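Asunto: Re: [cocina-lista] Arroz integral: ¿remojo sí o no?

El 14 de marzo no pude contestar y ahora veo que el hilo ha crecido, así que respondo solo a lo del remojo y a lo del almacenaje.

> Compré en Orkulport un saco de arroz integral de grano largo y no consigo
> que me quede bien. Unas veces sale duro por dentro y otras reventado por
> fuera. He leído que hay que dejarlo en remojo toda la noche, pero también
> que así pierde vitaminas. ¿Qué hacéis vosotros? ¿Y cuánto aguanta el saco
> una vez abierto? Lo tengo en la despensa, junto a la harina.El remojo acorta la cocción y poco más. Yo lo dejo 40 minutos en agua fría mientras preparo lo demás, lo escurro y lo pongo con agua nueva. Toda la noche también vale, pero en verano hay que meterlo en la nevera, y el grano se abre antes, con lo que es fácil pasarse. Las vitaminas que se van al agua son pocas comparadas con lo que conserva el salvado, y no elegiría un método u otro por eso.

Lo de duro por dentro y reventado por fuera suele ser exceso de fuego. Una vez que hierve, bájalo al mínimo, tapa y no remuevas. Uso 2 medidas de agua por una de arroz si no lo he remojado, y algo menos si lo he remojado. Al apagar, déjalo reposar tapado diez minutos. La sal la pongo al principio — hay quien dice que endurece el grano, yo no lo he notado.

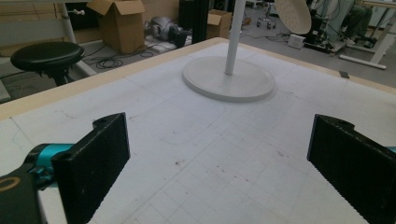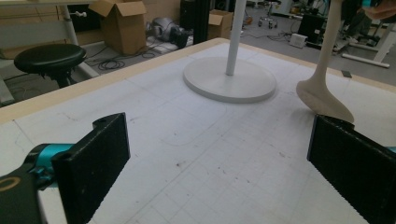
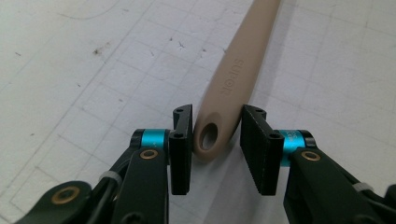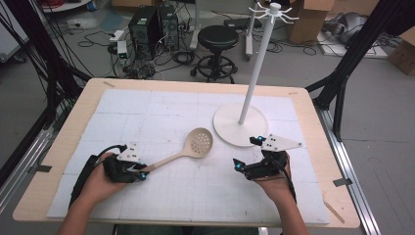 Sobre la mesa blanca. En la última, la espumadera de mango de madera.

Si aun así no te sale, prueba a cocerlo como la pasta, con mucha agua, y a colarlo cuando esté tierno. Queda más suelto y es más difícil equivocarse. Para ensalada lo hago siempre así.

Sobre el saco: el integral conserva el germen, que tiene grasa, y esa grasa se pone rancia. En la despensa, abierto, yo no contaría con más de seis meses, y menos si la cocina es calurosa. Pásalo a botes de cierre hermético y guarda en la nevera lo que no vayas a gastar pronto. Si huele a pintura o a aceite viejo, tíralo. El blanco dura mucho más precisamente porque le han quitado esa parte.

En cuanto a marcas, el de Huleo me parece correcto, aunque trae bastante grano partido. El de Nernis es más caro y más regular. Pesé un paquete de cada uno en casa, los dos vendidos como de un kilo: el de Nernis daba 1.069 gramos con el envase y el de Huleo 934, también con el envase. Escribí a la tienda y no he tenido respuesta. Puede que fuera un paquete suelto, así que no saquéis conclusiones de una sola pesada, pero si alguien tiene báscula y un paquete de Huleo sin abrir, me interesa el dato.

El Cheng que se mencionó más arriba en el hilo no lo he probado. Por lo que se contaba es de grano corto, y entonces los tiempos no son comparables con los del largo.

Queda pendiente lo que se preguntó del arroz vaporizado. Eso es otro tema y mejor abrir un hilo aparte, con su asunto, para que luego se encuentre en el archivo.

Un saludo a la lista.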